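Handling and storing film prints, posters and costume pieces at home

Members of the Arnley Film Society are often given the care of items between screenings. The following advice applies to anything borrowed from the society's collection, which now holds 1,548 catalogued items, and may also be useful to members who keep collections of their own.

Reels should be stored flat in vented cans, in the coolest dry room of the house. A garage or roof space is not suitable. Cans must not be stacked more than six high. If a can gives off a sharp smell of vinegar when opened, close it, keep it apart from other reels and notify the collections desk before the next meeting. Do not run the print through a projector.

Posters should be rolled with the printed side out, around a tube at least 80 millimetres across, and covered with acid-free tissue. Rubber bands leave marks and should be replaced with cotton tape. Old adhesive tape should be left where it is. Folded posters, including the Larska set, are to stay folded until they have been assessed.

Costume pieces and lengths of display cloth should be laid on a clean, light-coloured table before they are packed. Marks and pulled threads are easier to find there than on a hanger. Smooth the fabric outward from the centre with a flat hand, and note any spots on the loan card. Spot cleaning must not be attempted on dyed fabric until the colour has been tested on an inside seam.
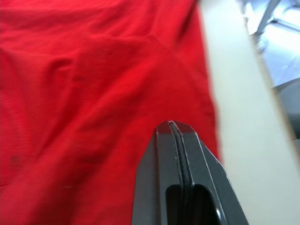 Red cloth spread on a pale tabletop, with its folds still to be smoothed.

Knits should be folded over rolls of tissue and kept in a box, never hung. Woven garments may be hung on padded hangers under a cotton cover. Plastic dry-cleaning bags should be removed as soon as the garment comes home.

Discs and tapes are less demanding. Stand them upright and away from loudspeakers, and wind tapes fully to one end before storage. Members holding the Mondal interviews are asked to play each cassette through once a year, preferably in December, and to record any dropouts on the sheet provided.

Loans are limited to two items per household for a period of two weeks. Requests for an extension should be made in writing to Rosemarie Engelhardt, Collections Officer. Items from the Brellivus bequest may be viewed by appointment but are not available for loan.

Contact the collections desk | © Arnley Film Society | Page revised 2024-09-23 | Back to top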